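A day at Heltport looking at robot arms (and trying not to buy one on the spot)
September 27, 2020

So I finally got myself to the open day at Heltport, and I'm writing it up while my notes still make sense to me. For anyone new here, I run the packing side of a small mail order shop, and we've been going back and forth for ages on whether to put money into a robot arm. We have a savings pot, we have a spreadsheet, and we have a lot of opinions. What we didn't have was any time spent standing next to one of these things!

Getting there

Easy drive, terrible signs. The entrance is behind the Cunia building and I went past it twice. Parking is free, coffee is free, and there was a basket of those little oat cookies at the desk. They kept the groups small and spread the visits over the whole day, so we had plenty of room and nobody was elbowing to the front. Masks on throughout, hand gel at each door.

Our guide was Rehema Odera, and she was great. She used to do purchasing before she moved over to the lab side, so she talked money from the first minute, and she didn't mind being asked the same thing three different ways (sorry, Rehema).

The small test stations

This was the part I'd come for. I was picturing a big hall with yellow cages and warning lights, and what they use for a lot of the gripper work is tabletop-sized. You get a work surface, a couple of walls, a bin and an arm. The one I spent the most time at had blue walls with big flowers all over them, and a shiny green and white marble-pattern top that I would happily have in my kitchen.

I asked what a station like that costs to set up without the arm, and Rehema said the surface and walls are the cheap bit. Their last one came to $250 in materials. The arm is the arm, you get a quote and you sit down before you open it. But she was very firm that people forget the stuff in between: fingers, mounts, cables, a spare camera, and somebody's hours to put it together. She told us to write those lines into the budget before the arm, and I've already moved them to the top of mine.
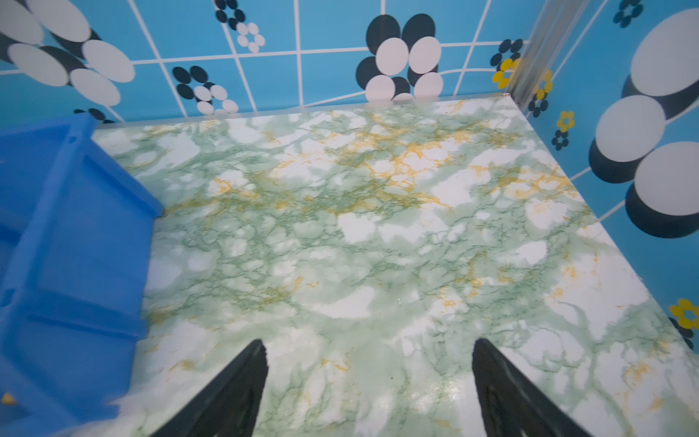
We talked about fingers for a good while. The pair on this arm are black and narrow down to small blunt tips, and I wanted to know if that shape would do for our stuff, which is mostly soft packets and small boxes. Maybe for the boxes, was the answer. For the packets she'd want to try a few shapes first, and she suggested planning for 2 sets from the start so you aren't stuck waiting on a delivery with an idle machine. I also asked about shiny tops and whether the reflections bother the camera. She said it depends on your lights, and to test with the actual surface you plan to work on. Fair enough - ours is scratched gray steel, so that's going on the list.

The money talk

After lunch (bring your own, the vending machine only had mints) we had a sit-down session with a man from Zandcombe, who lease equipment. I'd gone in pretty sure we'd buy outright. Now I'm less sure. Their trial lease runs 90 days, and you can hand everything back at the end or put part of what you've paid toward the purchase. The catch is that training is extra and so is pickup, and I had to ask twice to get that second one.

Mwakalinga had a table too, with used arms and refurbished controllers. Prices were tempting! I have 17 questions written down for them, mostly on spare parts and how long the software gets updates, and I got through maybe half before they had to pack up.

What I'm doing next

I'm redoing the spreadsheet with a lease column and a used column, and measuring our bench properly, including the space behind it where the cables would go. Then I'll box up a selection of our packets and send it to Rehema, who offered to have a look at them. We'd been hoping to have all this settled back in August, so one more month won't hurt.

If you've leased from anybody and had a good or bad time with the return part, leave me a comment. I'd love to hear what they charged you for pickup.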